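I got curious about how a shared meal falls apart into mess, so Nélida Zapata and I started with crayfish (Figure 1).

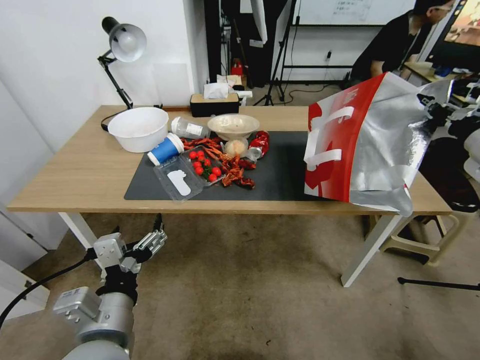
### 3.2 What stays on the mat

I love this part! The tomatoes sit right beside the crayfish, so food and trash blur together fast.

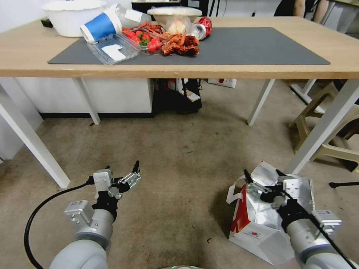 Edin Begović sorts by material; I sort by smell, and shellfish goes first.
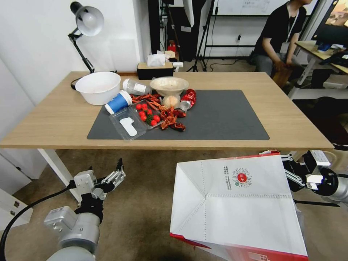 Cups and bottles came next in my scheme (Edin still disagrees), then wrappers.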